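Irari expands remote teaching of two-armed robots

2019-03-06

Automation firm Irari has extended its remote teaching programme at its Brovov site, where operators guide two-armed robots through tabletop handling tasks. Each arm carries a two-finger gripper and follows the operator's hand movements – speed and grip are logged throughout.
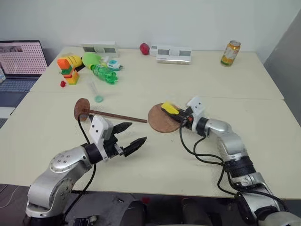
The company has logged 2,000 demonstrations since September, of which around 700 were rejected for dropped objects or incomplete grasps. Operators work in blocks of 4 hours.

The recordings are passed to Trindar, which trains the control software. A first trial without an operator is planned at the Figueroa packing plant, using five robots.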